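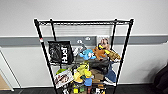
Gerkmont support wrote:
Thank you for getting in touch. Small soft toys slipping through or tipping off the back is the commonest thing we hear about the wire units. Before we suggest parts, can you tell us which shelf they fall from, whether the shelf itself moves when you press on the front corner, and whether the unit is the Lesport or the older Corka? The label with the model is on the underside of the bottom shelf.

Ticket 126
Opened: November 2019
Product: black wire shelving
Status: closed

Customer wrote:
It's the Lesport. The trouble is mostly the second level down, where the soft toys go. If I press the front left corner the shelf drops a bit and then stays dropped. The toys lean over towards whichever side is lower and then one goes and the rest follow. The top shelf is fine as far as I can tell. I keep nothing on it.

Also the legs of the smaller toys go down between the wires and catch when you pull them out. One has lost an ear seam that way – not your fault, I only mention it.

Gerkmont support wrote:
A shelf that drops and stays dropped nearly always means the plastic sleeves on that post are not seated. Each one is in two halves that clip round the post, and there is a raised ring inside which has to sit in a groove. If it is between grooves it will hold for a while under a light load and then slide.

Please try the following:
Take everything off the level that moves and off any level above it.
Lift the shelf at each corner in turn, tapping upwards from below with the heel of your hand.
Unclip the sleeves and check which way up they are. The narrow end goes at the top.
Clip them back so the ring is in the groove. You should not be able to slide them.
Lower the shelf and push down firmly on each corner.

Please don't use a metal hammer on the wire. It takes the coating off.

Customer wrote:
Done the second level. Two of the sleeves were upside down. I put it together in May in bad light so that will be me. The other corners were already right but one was a groove lower than the rest, so the shelf can't have been level since then. It doesn't move now when I press it.

Would hanging a bag off the side pull it over again? I've got a black mesh tote hanging on the left of that level, the HUF one.

Gerkmont support wrote:
An ordinary bag is fine. We would keep it light and hang it as near to a post as you can, so the weight goes down the post and not on the middle of the outer wire. If the shelf has dropped on the same side as the bag, empty the bag and see if it settles.

On the legs going through the wires, the gap is 26 mm and we can't change that. We do sell a clear liner, the Nair, which rolls out and can be cut with kitchen scissors. A piece of stiff card does the same job. Some people lay a folded bag or jumper under the toys.

One more thing from our side. If the panel on the wall behind you is a heater, please leave 15 cm clear between it and the back posts, and don't let soft things hang over the back. Anything plugged in on that wall should be reachable without moving the unit.

Customer wrote:
Moved it forward and measured it. I can get my hand round to the wall fittings now, which I couldn't before without taking half the toys off. It does stick out into the room more but there we are.

I've used card on the toy level for now and ordered a Nair liner, 105 cm, which I'll cut down. The lower shelves are still crowded. Is there a right order for heavy and light? The green things and the other odds and ends just went wherever there was a space.

Gerkmont support wrote:
Heaviest at the bottom, that's all. Soft toys can go anywhere. If you would like to use the top shelf, keep it to light things – a fall from there does more harm.

Customer wrote:
Fine. Checked again after a week and the second level hasn't shifted. Liner came, cut it slightly too narrow at one end, will live with it. You can close this.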